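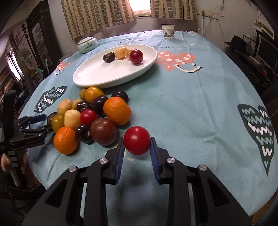
Department of Food Retail and Household Studies, Stendport

3.2 Storage habits in the home

Of the 257 households which returned the first questionnaire, 167 completed also the storage diary in February. The diary asked where each kind of fresh produce was kept, for how many days, and what was done with it at the end. We did not ask for weights, as the pilot study in Grastby showed that people guess them badly.

Most households kept tomatoes and citrus fruit together at room temperature (Figure 2). Plums were less regular. Some respondents moved them to the refrigerator when they became soft, others ate them at once.

Figure 2. Tomatoes, oranges and plums on a table.

The answers were coded in Custutex by two readers, who worked separately. They disagreed on 20 entries, and these were discussed until one code could be chosen. In 10 cases the handwriting was too unclear and the entry was left out.

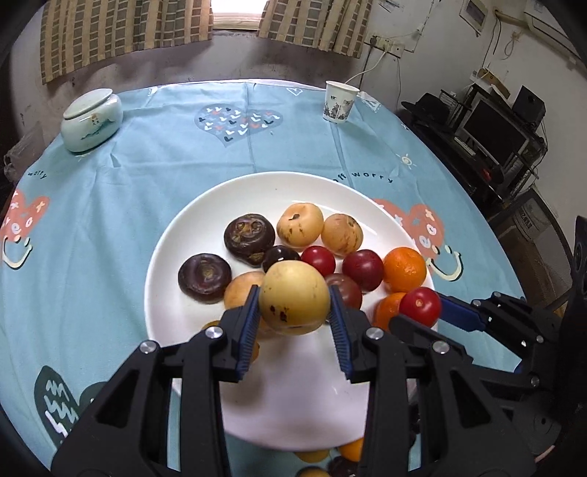 A second difficulty concerns the word "spoiled". In the Rewi survey, on which our questions are partly based, it covers any item that the household decided not to eat. Our respondents used it in a narrower way, mainly for mould or bad smell. Fruit with brown marks on the skin was often called "old" or "tired", and was still eaten, cooked or given to a neighbour. For this reason we report "spoiled" and "not eaten" as two separate groups in Section 4, and the totals should not be compared directly with those of the earlier survey.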